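Speaker notes: "Where does it live?" A talk on kitchens, tabletops and the floor
Nadège Poulain, for the Stamari home evenings
Notes last touched 2020-04-10

Opening (go slowly, people will still be finding their seats)

Good evening, and thank you for having me back. Thank you to Viorica Ardeleanu for the introduction, and for the tea, which was very good tea. Last time I stood up here I talked about cupboards for much too long and we never got as far as the floor, and several of you wrote to me about that, quite rightly! So tonight I'm starting with the floor and I'll try to work my way up.

Ask for a show of hands: who has something standing on the kitchen floor right now that isn't furniture? Wait for it. Put up my own hand too. (At home it's a sack of potatoes and the good casserole, and has been since I moved the shelf.)

First part: the floor

My grandmother had a word for things on the floor that I can't repeat in company, but what she meant was that they were on their way somewhere and had stopped for a rest. I like that better than calling it clutter. A thing on the floor is usually halfway through a trip. You were carrying it, the phone rang, you bent down and let go of it, and then it becomes part of the landscape and you learn to step over it. We're all very good at stepping over things.

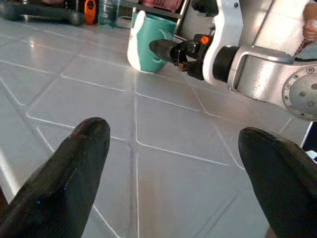 Teal and cream mug on gray tile, dumbbell further back.

Talk about the mug for a minute. A mug is the smallest thing we lose track of and the one we miss soonest. It belongs up high with the other mugs, but it travels more than anything else in the house. It goes to the desk, to the bath, out to the step when the weather's nice. Dumbbells, on the other hand, hardly travel at all once they've been set down, and I say that as someone who owns a pair.

Say something kind here about shiny tile. It's lovely to sweep, and it shows everything you've left on it, so it keeps you honest. Chaimae El Sherbiny, who many of you know from the Sayegh mending table, does what she calls the ankle walk. Once a day she goes through the rooms looking only at what's lower than her ankle, picks it up, and carries it as far as the right room. Only as far as the room! Putting it properly away is a separate job, and she may or may not get to it, and either way she's pleased with herself.

(If there's a question about pets and bowls, say I'm coming to it at the end. Don't get drawn in early like in May.)

Second part: the table as a landing place

Now up to table height. I used to tell people to keep the kitchen table clear, and I'd like to take that back in front of witnesses. A clear table in a working kitchen lasts until lunch. What helps is to let the table have neighborhoods. The back edge is for bottles and the machine you use most days. The middle is for whatever you're making. The near edge stays free, for elbows and for putting down the shopping. 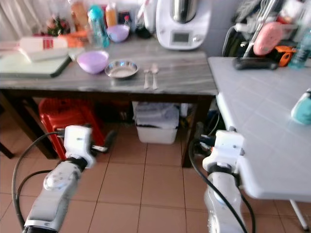

Stamari Household Papers, No. 43, p. 80

I'm fond of this table, I must say. The bottles have gone to the back, the steel bowl has its spoons lying right beside it, and the lavender bowls are close by. If you wanted to stir something you wouldn't have to open a single drawer. The cutting board over on the left has a box sitting on it, and I'd bet every one of you has done the same, since a cutting board is flat and it's there. My own rule, which I break, is that the board gets stood up on its side when I'm finished, so that it can't collect anything.

Then look under the table. Please, everybody, look under your tables when you get home. There's a red stool tucked in there, and a bin with folded gray cloth on top, and I think that's a very decent use of a dark corner. Space under a table is good for big light things that slide out with one hand. It's bad for small things, and it's hopeless for anything you need with wet fingers.

Tell the Horațiu Lazăr story if time allows. He measured his kitchen table for new legs, found it was 80 centimeters high, went out and bought a storage box on wheels that was a perfect fit, and then discovered the crossbar. The box now lives in his hallway with the boots in it. He'll be in the second row, so look at him while telling it.

Drink some water here.

Third part: narrow rooms and the things that stack

A long narrow kitchen is its own animal. You can't spread out, so everything goes up, one thing on another. Stools are the great secret helpers of the narrow kitchen. We think of them as seats, but give a stool a week beside a wall and it's a shelf, with a storage box on the seat and a steel bowl on the box, and the flask tucked in underneath where the legs keep it company. Then the fan comes to stand in front, because where else is a fan going to go? And the window ledge fills up all by itself.

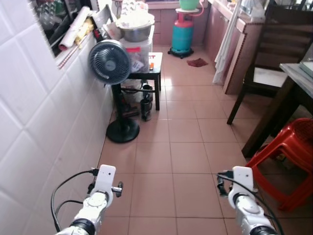 So my advice with stacks is to ask which layer you reach for most often, and to be truthful about it. If it's the bottom one, turn the whole stack over, even if it looks silly. Dorian Lebrun tried this in the tiny galley at Udura when he was cooking there, and he told me he'd been lifting the flour bin to get at the salt for so long that his arms missed it afterward.

A word on shopping, as somebody always asks. You don't need special boxes. I did once spend 260 on a set of matching Rallex tubs, and they're handsome, and they're still nested one inside the other on top of the wardrobe. Use what's in the house for a month and see where your hands go.

Handouts: there are 100 copies by the door, please take one for a neighbor as well. The back page is blank so you can draw your own kitchen on it, floor first, and bring it along next time.

Questions. Start with the one about pet bowls.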